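2 min read

Putting the oilcloth away for the winter and switching the kitchen table back to bare wood. A few notes on plastic table covers, as I've now been through four of them.

1/ The first came from Kastico and was sold as fitting any table. It was 47 inches wide. Our table is 42, so the overhang was too short to stay put. Every time a chair got pushed in, the whole thing went with it.

2/ Second was a clear one off the roll from the hardware store in Dunleavy. Very thick. It held every fold from the day I bought it and never lay flat. I used a hair dryer on low from the back side, which helped in the middle and did nothing for the corners.

3/ Third was a Wurno with a flannel backing. Best of the lot for lying flat. The flannel went moldy on one end in September after a juice spill got under it, so out it went.

4/ Things I'd check before buying: width first, then backing, then whether the edge is cut or finished. A cut edge is fine on a rectangle. On a round table it flaps.

5/ Cleaning is dish soap and warm water. No bleach on red, it goes pink. Wipe the underside too, crumbs get in there.

6/ Fruit goes on last. I used to put the bowl out first and then try to work the cloth under it. Lift the far side, let the air get under, bring it down, then smooth from the middle out. Checks make it easy to see if you're crooked.

7/ Red and white squares, small orange.

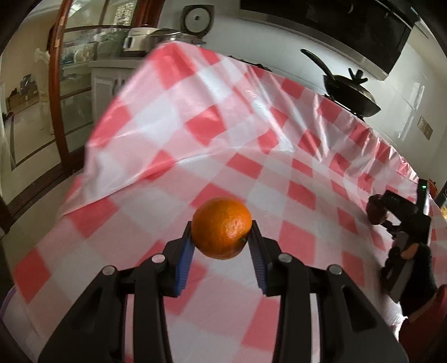

8/ Can you iron a plastic tablecloth?

Only with a towel over it and the iron on the lowest setting, and keep it moving. I'd try hanging it over a shower rod overnight first. Most of the creases drop out.

9/ For storage, roll it on a cardboard tube. Folding is how you get the lines that never leave. The tube from Ruvside wrapping paper is long enough if you fold the cloth in half once.

10/ Clips are worth having if you eat outside. Indoors I stopped using them, they catch on sleeves.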